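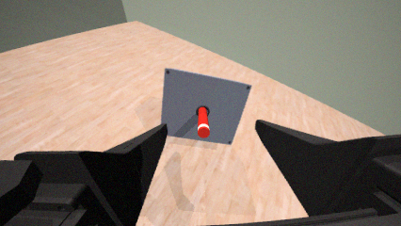
Fidel Pereyra objected in the review round that guests who book a historic property for its age are a minority, and that length of stay should be tested against access before anything is said about heritage. The objection is reasonable and the model was respecified to take account of it.

Research > Rural Lodging > Working Papers > Section 4

4.2 Length of stay and distance to the nearest city

The sample covers 400 bookings at converted farm and abbey properties in the Palirow and Savel districts. After removal of cancellations and duplicate records, 387 bookings remained. Each was coded for nights stayed, party size, season and driving time to Tapia, the only large city within a day trip of both districts.

Driving time has a weak effect in Palirow and a clear one in Savel. Guests in Savel stayed longer when the property was farther from Tapia, and the effect holds when September, the harvest month, is left out. Building age was not significant in either district once room price entered the model.

Figure 4. Simulated table setting, oblique view.
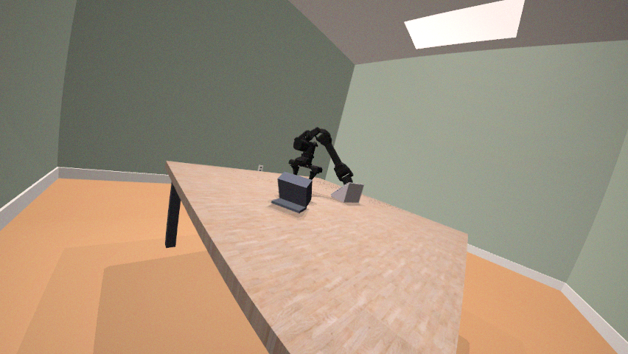 Arrival day was entered as a control. Of the retained bookings, 131 began on a Saturday, and these were mostly fixed-term lets in which the guest had no choice over the number of nights. They were kept in the main model and dropped in a second run - the signs of the coefficients did not change, although the Savel estimate became smaller.

Two limits apply. The booking records do not show day trips taken during the stay, so driving time measures access and says nothing of use. Repeat guests could not be identified in the Savel data, where names were removed before transfer.

Related papers
Seasonal pricing in the Nikar valley
Abbey conversions and room supply in Savel
Minimum-stay rules and weekend demand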